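Blog > Odds and Ends > The Loft

Posted October 2026 by Vaida Mets

I have been trying to finish my family's board games. I don't mean play them to the end, which has never happened in our house. I mean get every box in the loft back to the point where it holds everything the lid promises.

It started in January, when my sister Ona Jõgi came to stay and asked for Nandevetti. Anyone who grew up with us will remember Nandevetti. It is a trading game for two to six players, in which five of them sulk. The box was there, with its corners gone soft and somebody's shopping list on the lid, and inside it were the board, the money, no dice and a domino. We played with the domino. Ona won, as she did in childhood, by being the only one who claimed to know the rule about harbours.

After that I got everything down. I won't go through the lot, but the jigsaw of the lighthouse at Cudow, 1000 pieces, has been done three times on the landing and has never had a top left corner. There is a card game called Bastos with 67 cards in it. The instructions want 60. I have laid them all out on the carpet and they look equally at home, so seven of them are either spares or an entirely different game that moved in and was made welcome.

Then there are the bits. Every family has a tub of bits, and ours once held ice cream. Pegs, counters, a very small horse, the key to something.

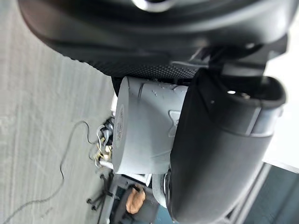
Grey, roughly cylindrical, rules unknown.

I asked on a forum for people who collect old games, and I can recommend this to anyone who feels their own hobbies have got out of hand. Within the hour I had been told off for storing boxes upright. A man with 615 games (he puts the number under his name, like a rank) wanted to know whether my Drirkotora was the first printing or the second, because in the second the mountains are a different green. I went up with a torch. I came down again and said it was the first. I had no idea, and I have felt bad about it since.

He was very kind, though, and posted me a pair of dice for Nandevetti in an envelope lined with kitchen roll. So that box is now complete, apart from the harbour rule, which turned up folded inside the lid of something else. It says the opposite of what Ona has been saying since we were children. By my reckoning she owes me 4000 in game money and one real bicycle, which I staked in a weak moment and she rode for two summers.

I sent her a photograph of the rule. She replied that it must be from the second printing.

The jigsaw is going to the charity shop, with a note in the box about the corner – I'm not a monster. Bastos I'm keeping. We tried it last week with all 67 cards and it was no worse than usual, although my husband ended up holding three of what I suspect are the lodgers and demanded a recount. The tub of bits has gone back in the loft, under the Christmas lights, and I've put the domino in with it.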